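Home | Kitchen | Shed | Laundry | Garden | Ask Us

Clearing the Workbench (and Keeping It That Way)
By Shadi Zoubi, 16/08/2020

Every flat surface in a house wants to be a shelf. The bench in my shed held out for 20 minutes after I built it, then somebody put down a paint tin.
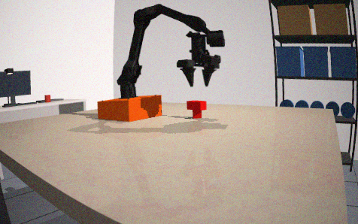 Start with the floor

Put an old sheet on the ground and move everything off the bench onto it. Yes, the jar of mystery screws too. Working from the sheet is uncomfortable and you will want it over with, so you'll be far more ruthless about the dried-out glue.

Glue, paint and other fossils

Write the date you opened it on the lid with a paint marker. If a tube of glue has to be stabbed with a nail to get going, it has retired. Leftover wall colour keeps better decanted into a glass jar filled to the brim, with the name of the room on the label. "Off-white" is no help when you own four of them.

Rings, drips and glue blobs

Let glue go rubbery, then lift it with an old plastic card. Tea rings on bare timber usually come up with a light sand along the grain. For a painted top, use warm water and a dab of dishwashing liquid, and go easy on the scourer. I went at mine with a Sovell pad one February and now have a shiny patch the size of a dinner plate.

A word on pegboard

Hang the tools first, live with it for a month, then draw the outlines. I drew mine on day one and have been looking at the ghost of a hacksaw ever since. Space the board off the wall with battens or the hooks won't go in, a fact I learned with all the hooks in my hand.

Small stuff

Muffin tins hold washers nicely. Magnetic strips are fine for drill bits — less so for anything you need to stay unmagnetised. Keep one tub, and only one, for things you can't identify. When it's full, tip it out and be brave.

The nightly sweep

Hang the brush on the bench itself, at hand height. Mine is a Dabbas banister brush with half its bristles, and it still beats blowing sawdust into my own eyes. Tools first, brush second, cuppa third.

31 comments | 598 shares

Contact us | © Larnel Home Tips | Back to top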